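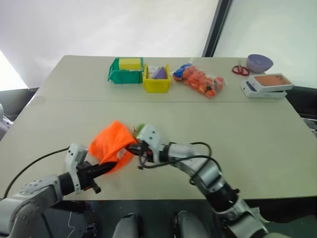

Why do so many of us quit hanging laundry outside once we can afford not to? Mostly we fall out of the habit, I think, and then after a few years it starts to look like a lot of work.

I grew up with a clothesline and then went nineteen years without one. When I moved to Kilside I had a perfectly good dryer, and it sat in a warm little closet off the kitchen and hummed, and I never gave the matter a thought until one August when the drum stopped turning with a full load of towels in it. The repair was going to cost $400. I had the money, more or less, but I was annoyed (I'd only just paid for tires), so I bought 50 feet of cotton line at the hardware store and ran it from the porch post to the old pear tree, meaning to leave it up for a week or two.

It's still up. Well, the cotton one stretched and went gray and got replaced, but you know what I mean.

I want to make a case for the clothesline that has very little to do with saving money, though it does save some. People who write about this always go straight to the electric bill, and then somebody who lives in a rainy place writes back, and off they go arguing about pennies. My own bill went down a bit. I couldn't tell you how much of that was the dryer and how much was my finally turning off the porch light.

What I'd really like to talk about is the fifteen minutes. You carry the basket out, you shake out each thing, you clip it up, and for that stretch of time you're standing in your own yard with both hands busy. You can't look at your phone! I hadn't noticed how rarely I stood in my yard. I knew the front of my house from driving up to it and the back of it from the kitchen window, and I had no idea that wrens were nesting in the meter box, or that my neighbor's radio comes on at 7 in the morning and plays nothing but polkas until she leaves for work.

My grandmother hung shirts by the tail and would not hear of doing it any other way. Sheets went on the outside lines and underthings in the middle, where the road couldn't see them. I do it her way now, even though the only one who could possibly see my middle line is the mail carrier, and I expect he's seen worse.

There are things against it, and I'd be a poor sort of friend to leave them out. Towels come in stiff as shingles. Pollen in May is a misery if you have allergies, and a bird will find your one white tablecloth. Plenty of apartments have no place for a line, and in some neighborhoods the rules won't allow one, a kind of rule I have never understood and hope to see gone. A shirt moving in the wind is about as pleasant a thing to look at as most yards have to offer.

And if you have small children or two jobs, or both, use the dryer and don't let anybody like me make you feel bad. I had mine fixed that winter. I use it in January, and I'm glad of it every time, and then sometime in March there comes a bright, blowy afternoon when I go hunting for the clothespin bag, which is never where I left it.

Comments (3)

pearbutter: Towels: snap them hard before you hang them and again when you take them down. Still stiff, but less.

Marsh_Road: Our building took the roof lines down years ago and I miss them. We all knew each other up there.

tuesdaybread: My mother hung shirts by the shoulders and would have had words with your grandmother.

Contact: Kilside Porch Pages, P.O. Box 1078 | Copyright Kilside Porch Pages, all rights reserved | Back to top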